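Course Handout 7: Chores as a Test of Automation
Harnik Institute, Department of Applied Mechanics

Purpose of this unit

The preceding units dealt with rigid parts: boxes, bolts, plates. This unit asks whether a machine can yet do the small jobs of a household or a shop counter. The position taken in the lecture is that some of these jobs are within reach, most are not, and the difference seldom lies where a visitor would expect it.

7.1 Rigid and soft objects

A cup has one shape. Once its position is known, the grasp can be planned in advance. A towel, a bag or a length of ribbon has no fixed shape, and each touch changes it. Planning must therefore continue throughout the task. Students should review the definition of state from Unit 2 before attempting the problems.

7.2 The Girkance trials

The Girkance trials are used throughout this unit. The set holds 2,416 attempts at counter work, among them folding, bagging and tying. An attempt was stopped after 200 seconds, whether or not the work was finished. The operators scored each attempt by hand, and the scoring sheet is reproduced in the Sepp reader. Please note that the sheet gives no credit for neatness — a crooked bow and a straight one receive the same mark.

7.3 Tying as a two-handed task

Tying calls for one hand to hold while the other moves, and for the two to trade roles without losing tension. People do this largely by feel. An arm that relies on sight alone loses track of the strand as soon as a finger covers it. The florist's counter is a useful case: the ribbon slides, the paper gives way under pressure, and the stems must not be crushed.

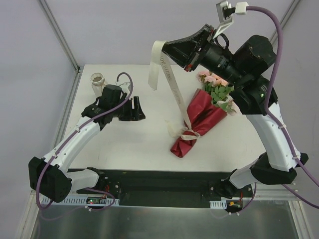 7.4 What counts as done

A shop owner and an engineer will often disagree on this point. The Flolasley report proposes that a chore be called automated only when a person need not stand by to correct it. Under that rule, very few soft-object tasks qualify at present.

Written work

Choose one chore from your own home and divide it into steps. Mark each step as rigid or soft, and state which steps require two hands. Responses should not exceed two pages. The assignment carries 70 points and is due before the December recess.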